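**Ticket:** Label printer skips every second label after media change
**Site:** Gredstead, packing room
**Opened by:** Clifford Lavoie
**Assigned to:** Gebremedhin Gebremichael
**Opened:** 2/2/23
**Priority:** Normal
**Status:** Closed

**Problem as reported**

The Flumell on bench 2 prints one good label, then feeds a blank, then prints another good one. It started when we opened the new carton of Antunes rolls. The old rolls were fine. The printer on the other bench is using up the last of the old stock and has no trouble.

I have turned it off and on, reseated the roll and cleaned the head with a wipe. Same result each time. We can still ship, but we are throwing away half of every roll and the rewinder jams on the blanks. – Clifford

**Reply, Gebremedhin**

Clifford, please send me:

- the label size printed on the core of the new roll
- the label size printed on the core of an old roll
- the configuration printout (hold Feed while you switch the printer on, let go when the light blinks)

Don't change anything in the driver yet. I want to see what the printer thinks it has loaded.

**Reply, Clifford**

Cores say the same thing, old and new. Same width, same length. The backing paper on the new ones looks darker to me, more of a tan color. The old backing was close to white and you could see light through it.

Configuration printout came out across three labels, with blanks in between. I taped it together and scanned it. Sensor type says GAP. Sensor level says 230. Total labels since last reset says 1,067, if that matters.

**Reply, Gebremedhin**

The count doesn't matter. The level does. On this model the gap sensor shines through the backing and looks for the brighter spot between labels. If the backing is darker, the gap doesn't get bright enough to pass the stored level, so the printer misses it and runs on until it catches one. The stored value is left over from the old stock. Changing the roll doesn't reset it.

Please run a media calibration:

1. Load the new roll and close the cover.
2. Hold Pause and Cancel together until the light blinks.
3. Let it feed. It should stop on its own at the top of a label.
4. Print the configuration again and send me the new level.

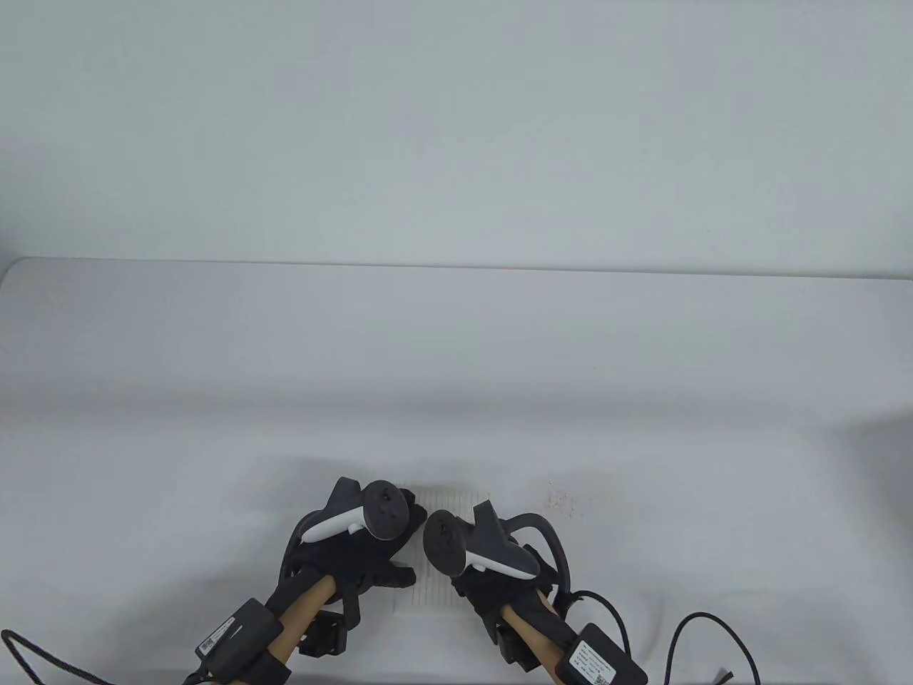

If it feeds more than a foot or so without stopping, press Pause and let me know. Running it again and again won't help and you'll lose more labels.

**Reply, Clifford**

Fed a long strip and did not stop. I paused it. Tried one more time anyway, same thing. The error light came on the second time, solid.

One thing I should have said before. The roll guide on the left was loose and I had it pushed out a bit so the roll would turn freely.

**Reply, Gebremedhin**

That could be all of it. The sensor on yours slides, and it has to sit under the labels. If the media is drifting left, the sensor may be reading the edge of the backing.

Open the cover and look for the small green tab below the platen. Slide it to the center mark. Push the roll guide in until it touches the roll and tighten the thumb screw. Then clear the error and calibrate again.

**Reply, Clifford**

Tab was all the way over to the right. Moved it to center, tightened the guide. Calibration stopped after a few labels. New level is well below the old one. Printed a batch for the Kondbridge order, no blanks.

Still getting a slight shift to the left on the barcode, maybe the width of a pencil line. It scans.

**Reply, Gebremedhin**

Good. The shift is from moving the guide. You can correct it in the driver under Page Setup, Left Offset. Change it by one step, print, and look. I would leave it alone if the scanners are reading it – the other bench shares that driver profile and will move too.

When the old stock runs out, the other bench will need a calibration as well. Same steps, and check the tab first.

**Resolution**

Gap sensor out of position and sensor level not set for the new backing. Sensor centered, guide tightened, media calibrated. Left offset not changed. Other bench to be calibrated on the first new roll. Stock check on the Antunes rolls is due in April and Clifford will note the backing color on the reorder sheet.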